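침구 관리 강연 발표자 노트
객실 침구 세탁과 교체, 소규모 숙소 운영자 과정 2회차
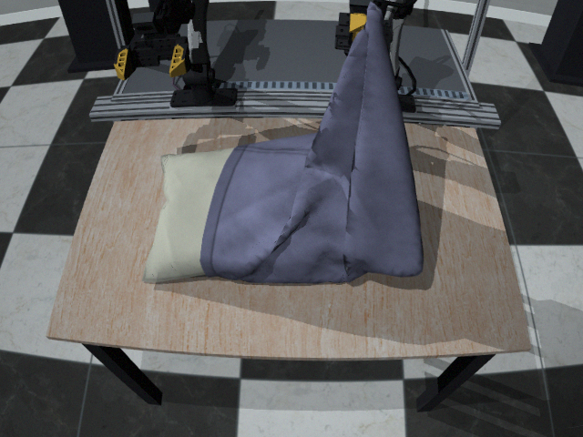
1. 시작하면서

인사는 짧게. 이름, 소속만 말하고 바로 들어간다.
지난 회차는 객실 청소 순서였고 오늘은 침구만 다룬다고 알린다. 수건과 욕실 매트는 다음 회차로 넘긴다. 질문이 나와도 오늘은 받지 않는다.

손을 들어 달라고 한다. 세탁을 직접 하는 분, 외주를 주는 분. 둘 다 하는 분이 의외로 많다. 외주를 주는 분들께는 3번과 6번이 특히 해당된다고 말해 둔다.

유인물은 두 장. 앞장은 세탁표, 뒷장은 교체 기록지. 기록지는 5번에서 쓰니 그때까지 접어 두라고 한다.

2. 커버와 속통을 따로 생각하기

손님이 만지는 것은 커버이고, 냄새가 남는 것은 대개 속통이다. 커버만 열심히 빠는 숙소가 많다. 후기에 "베개에서 냄새가 난다"는 말이 올라오면 대부분 커버를 한 번 더 빤다. 그래도 같은 후기가 또 올라온다.

커버는 투숙객이 바뀔 때마다 교체한다. 예외 없음. 하룻밤 머문 손님이 침대 한쪽만 썼어도 양쪽 다 벗긴다. 쓰지 않은 것처럼 보이는 베개를 골라내는 데 시간을 쓰지 말라고 한다.

속통은 기록을 보고 세탁한다. 눈으로 판단하지 않는다. 속통과 커버 사이에 보호 커버를 한 겹 더 씌우면 속통 세탁 간격을 늘릴 수 있다. 보호 커버도 세탁 목록에 들어가야 한다. 이걸 빼먹어서 일 년 내내 한 번도 안 빤 곳을 본 적이 있다. (숙소 이름은 말하지 않는다.)

3. 색깔 있는 커버를 쓰는 경우

흰색이 편하다는 이야기는 다들 알고 있으니 길게 하지 않는다. 다만 방마다 분위기를 다르게 하고 싶은 분들이 있고, 그 선택을 말릴 생각은 없다.

연보라, 연회색, 연하늘 같은 옅은 색은 표백제가 한 방울만 튀어도 자국이 남는다. 산소계 표백제도 제품 표시를 확인하고 써야 한다. 새로 산 색 커버는 처음 두세 번은 단독 세탁. 같은 방에 들어가는 커버는 한 세트로 묶어서 같이 빤다. 한 장만 더 자주 빨면 한 장만 바랜다.

외주 업체에 보낼 때는 색 커버를 따로 담고, 자루 겉면에 적는다. 말로만 전달하면 담당자가 바뀌는 날 사고가 난다.

Trarnmont 사례를 여기서 말한다. 객실마다 다른 색을 쓰다가 두 가지 색으로 줄였다. 여벌을 방별로 보관할 필요가 없어졌고 린넨실 선반이 한 칸 비었다고 한다. 색을 없애지 않고도 정리가 된다는 예로만 쓰고, 길게 끌지 않는다.

4. 세탁과 건조

유인물 앞장을 보게 한다.

면 커버: 취급 표시의 온도를 따른다. 화장품 자국은 세탁 전에 중성세제를 묻혀 두고 10분 뒤에 돌린다. 자국이 남은 채로 건조기에 넣으면 그다음에는 잘 빠지지 않는다.
솜 속통: 두 개를 마주 보게 넣어 균형을 맞춘다. 하나만 넣으면 탈수 때 세탁기가 흔들린다. 헹굼을 한 번 추가한다.
깃털 속통: 표시에 물세탁 금지가 있으면 전문 업체로 보낸다. 물세탁이 되는 제품도 건조 시간을 길게 잡는다.
메모리폼: 통째로 물에 넣지 않는다. 겉싸개만 벗겨 빨고, 본체는 그늘에서 통풍시킨다.
섬유유연제: 매번 쓰지 않는다. 수건과 같이 돌리는 곳은 빼는 편이 낫다.

건조가 오늘 제일 중요한 부분. 천천히 말한다.
겉이 말랐다고 속이 마른 것이 아니다. 속통은 꺼내서 가운데를 눌러 보고, 서늘한 느낌이 있으면 다시 넣는다. 덜 마른 속통에 커버를 씌우면 다음 날 냄새가 올라온다. 급한 날에는 여벌을 쓴다. 여벌이 없는 숙소는 이 지점에서 항상 무너진다.

여기서 물 한 모금. 질문이 있으면 두 개까지만 받는다.

5. 수량과 기록

기록지를 펴게 한다.

커버는 침대당 세 벌을 권한다. 한 벌은 침대 위, 한 벌은 세탁 중, 한 벌은 선반. 두 벌로 운영하는 곳도 있지만 장마철에 버티기 어렵다. 속통은 객실 수에 맞춰 두고 여벌을 조금 더한다.

Halász 게스트하우스의 작년 11월 재고표를 읽어 준다.
베개 커버 장부상 144장, 실제 139장. 빠진 다섯 장은 찢어져서 걸레로 쓴 것인데 장부에서 지우지 않았다.
속통 31개 폐기. 폐기 사유는 거의 다 뭉침과 변색.
이 표를 만든 뒤로는 폐기할 때 그 자리에서 적는다고 한다.

기록지에 적을 항목은 네 가지다. 품목, 처음 쓴 달, 마지막 세탁일, 폐기 여부. 칸을 더 늘리면 두 달 뒤에 아무도 안 쓴다. 속통에는 세탁 가능한 라벨에 번호를 써서 모서리 안쪽에 단다.

프로그램을 쓰는 분들은 Stokier 같은 재고 앱에 넣어도 된다. 종이로 충분한 규모라면 종이가 낫다. 앱 비교를 해 달라는 요청이 있으면 쉬는 시간에 따로 이야기한다.

6. 씌우는 법과 접는 법

시연 시간. 앞 탁자에서 한다. 준비물은 베개 하나, 커버 두 장.

손을 먼저 씻는다. 베개를 턱에 끼우고 씌우지 않는다. 집에서는 괜찮지만 객실에서는 안 된다. 평평한 곳에 눕히고 커버 입구를 넓게 벌린 다음 끝까지 당겨 넣는다. 안쪽 모서리 두 곳을 손가락으로 밀어서 채운다. 모서리가 비어 있으면 침대 위에서 바로 티가 난다.

커버 치수가 속통보다 많이 크면 끝이 남아서 접힌다. 반대로 작으면 속통이 휘고 솔기가 먼저 터진다. 새로 살 때는 속통을 재고 나서 주문한다. 상품명에 적힌 크기만 믿지 말고 세탁 후 줄어드는 것도 생각한다.

입구는 문에서 보이지 않는 쪽으로 둔다. 침대가 벽 한가운데 있어서 양쪽이 다 보이는 방이라면, 두 베개의 입구를 가운데로 마주 보게 놓는다.

외주 업체가 접어서 보내는 경우에는 접는 크기를 선반 폭에 맞춰 달라고 요청한다. Mumport 세탁소는 접는 방식을 거래처별로 적어 둔다고 하니, 거래하는 곳에도 물어보라고 한다. 안 된다고 하면 받아서 다시 접는 시간을 인건비에 넣어 계산해 본다.

7. 폐기 기준

반으로 접었다가 놓았을 때 펴지지 않는 솜 베개.
세탁 후에도 냄새가 남는 속통.
빛에 비춰서 올이 성글게 보이는 커버.
솔기를 두 번 꿰맨 커버. 세 번째는 꿰매지 않는다.

버리기 아깝다는 말이 꼭 나온다. 커버는 가구 덮개나 이동용 싸개로 쓰면 된다. 다만 객실용 선반과는 다른 곳에 둔다. 섞이면 바쁜 날 객실로 다시 들어간다.

8. 질의응답

자주 나오는 질문과 짧은 답.

다림질을 해야 하나. 건조기에서 바로 꺼내 손으로 펴서 접으면 대부분 필요 없다. 다리는 곳이라면 입구 쪽 단만 다려도 인상이 달라진다.
햇볕에 말려도 되나. 흰 커버는 괜찮다. 색 커버는 뒤집어서 그늘에.
향을 뿌려도 되나. 권하지 않는다. 향에 예민한 손님이 있고, 덜 마른 냄새와 섞이면 더 심해진다.
손님이 개인 베개를 가져오면. 객실 베개를 치우지 말고 그대로 둔다. 퇴실 후에는 똑같이 커버를 간다.

시간이 남으면 Boglárka Vörös 씨의 객실 정리 순서를 소개한다. 침구를 먼저 벗겨 세탁기를 돌려 놓고 욕실로 들어가는 방식이다. 시간이 모자라면 생략하고 유인물 하단의 연락처만 안내한다.

마치기 전에 기록지 여분이 출입문 옆에 있다고 알린다. 다음 회차 준비물은 지금 쓰는 수건 한 장.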